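April has been a month of driving a simulated gripper with a game controller, and I have opinions.

The plan was Quyên's. We would collect 449 demonstrations of a simple pick-and-place, train a policy on them, and be done before the weather got nice. The weather got nice two weeks ago. I know this from other people.

We're calling the project Mạch, and the recording tool underneath it is a thing I wrote called Hiraseck, which saves every run as a folder of wrist camera frames and joint angles. It also used to save runs where I'd put the controller down and gone to make tea. The first training batch had 80 of those in it. The policy learned to hover with great conviction, and I've seldom felt so accurately imitated.

So now there are rules, taped to my monitor by Yabsira Gidey, who had to clean up that batch by hand:

- Start recording when the arm starts moving, and not while you're deciding what to do.
- If you miss the grasp, keep going and try again. A recovery is worth keeping.
- If you miss three times, throw the run away and go look out of a window.

The second rule annoyed me until I saw what it did. My early runs were all tidy, straight down and straight up, and the policy trained on them had no idea what to do when it landed a little to one side. It would close on nothing and carry the nothing carefully to the bin. With the messy runs mixed in, it at least goes back for another look.

Then there are the frames with no object in them at all. I wanted to cut these. Yabsira wanted them kept, on the grounds that the policy should know what "nothing to pick up" looks like from the wrist – fingers apart, bare tabletop, edge of the table running off into the dark. I lost that argument, and I now have a folder full of views like this one.

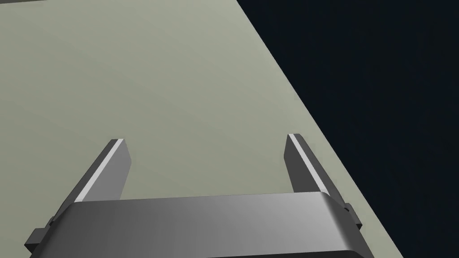

## What a bad evening looks like

Last night I recorded until 11 and kept 3 runs. The simulator's friction setting had gone back to its default after an update, so everything I gripped slid out like soap. I blamed my thumbs for an hour before I checked the config file. Quyên has since added a check that prints the friction value in capital letters at startup, which feels pointed.

Next up is randomizing the lighting, and then I'd like to hand someone else the controller for a while.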